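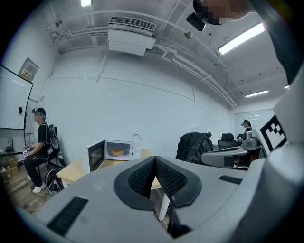
Microwave table, door open, bowl on the turntable. Headsets on.

Home Notebook Kit Rota Archive

21 October 2025
Diarmuid Gallagher

Microwave again. Bowl in, door shut, door open, bowl out. I have a degree and a forklift licence and this is the best use anyone has found for either.

Total in the log at close of play is 498 demonstrations of the bowl task, of which 399 passed the check. Most of the rejects are the door. People open a microwave door by pulling and then getting out of its way, and they do the getting out of its way with their hips. The gripper has no hips. So you stand square on, pull, find the door arriving at your wrist, shuffle backwards, and the trace looks like somebody being chased off by a kitchen appliance. Ukumia's script marks that as "hesitation" and bins it.

Tried starting with the hand further left. Better. Tried starting with the door already open and recording only the bowl half, which gives lovely clean traces and leaves out the part we can't do. Kept them under a separate heading so they don't get mixed in with the full runs by accident, or by optimism.

Bowl grip: rim pinch is fine going in. Coming out, the pads want to come down steeply enough to clear the top of the opening and there isn't the height. Shallow approach, one pad inside, one out, and don't squeeze until the bowl has stopped turning. Wrote this on the wall sheet in May and it has been ignored with great consistency, by me as well.

Headset notes. Fit it before the harness. If you do it the other way round the strap catches the cable and you spend the first run with your head on one side. Sitting down for controller work is allowed, and in my view should be compulsory after lunch.

Now the bit I was asked to write up, which is how the Brophy people are finding it.

Background for whoever reads this later: Brophy run the canteen at Stisville, and the plan is that the arm does the reheats on the late shift, when there are usually two staff on and one of them is stuck at the microwaves. The arm takes the microwaves. The person gets released for "other duties", a phrase that has never once in my working life meant sitting down.

Went over there this morning and talked to the late shift. Expected to be shouted at, wore the good jacket. Was not shouted at. They were mostly interested in whether it would wipe up. It won't wipe up. Wiping up is what I would have automated first if anyone had asked the people holding the cloth, but the project was scoped from the menu, so we have reheats.

What they told me, in no order:

The reheat job is dull but it's where you stand to talk. People waiting for a meal are right there with nothing to do, and that is how the kitchen finds out that the night cleaners can't get in at the side gate, or that so-and-so is back from hospital. Put an arm in that spot and behind a guard and the waiting happens somewhere else. I had nothing for this. Wrote it down.

They stir halfway. It isn't on the job sheet. Our task has no stir in it. The arm will therefore produce a meal that is lava at the edges and fridge in the middle, on time, every time. Raised with Fomis, who said the stir is "out of scope for phase one". Asked whether eating was in scope.

They know by the sound when a lid is about to go. Our one has no opinion on lids.

One of them asked who gets called when it drops something. The honest answer is the person on other duties, who will have to leave them, stop the arm, clean up, restart it and sign the sheet. I timed that here with a plastic bowl and a calm frame of mind and it came to six minutes. With soup, and a queue, I would like to see it.

Two of them want to come and record demonstrations. I think we should say yes and pay them properly for it. They have each done more reheats than our entire log, and they'd have the door sorted by dinner time. There is an awkwardness in asking someone to teach the thing that takes over their corner and I'd prefer we said so out loud when we ask them. The hours promise from Brophy needs to be on paper too. At present it is a nod.

To do:
Another 50 full runs, door included, no cheating.
Ask for a stir. Keep asking.
Move the guard drawing so there's still a bit of counter to lean on.
Find out why the timer knob run saved twice.

Comments (4)

The double save is me, sorry. I pressed it again when nothing seemed to happen. Delete the second one.

Can we get the stir costed before you next speak to Fomis? They listen to a number. They don't listen to lava.

Agree on paying the canteen staff. Which budget?

Training, I'd have thought. They'd be training us. D.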